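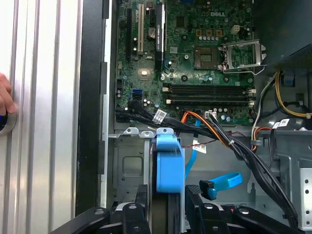

Jun 23, 2018
Bench notes, Dell tower from the Clistevholm lot

Goal is one working machine out of the lot for the Dramholm office, the rest for parts. This one has a good board by the look of it, so it gets checked properly before anything goes back in.

CPU is out, socket open, load plate and lever swung clear. Went over the gold contacts with the loupe under a low-angle lamp, twice. No bent pins found. Keep sleeves and cables away from it until the cover is on - the last one was lost to a shirt cuff.

All four DIMM slots are black on this board, so no color coding for the pairs. Go by the silkscreen numbers. Test with a single stick first, then add one at a time.

Coin cell reads low, replace. Clear CMOS at the same time and set the clock by hand afterward.

Board has the blue SATA port, one white PCI slot and the long PCIe x16. The Tultby capture card is old PCI, so it can go in here. Check clearance to the coin cell before pushing it down.

Cable bundle crosses the lower part of the board. Re-route along the chassis edge and replace the zip ties once the drive is in. Leave enough slack on the yellow and black power wires to lift the supply out.

Capacitors: check tops and bases for residue.

To do:
Coin cell, 20 in the Pacheco drawer
Thermal paste, nearly out, reorder
Memory test, 60 minutes minimum per stick
Label case 507 when it passes

Kibet Mosoti has the spare heatsinks. Ask before ordering.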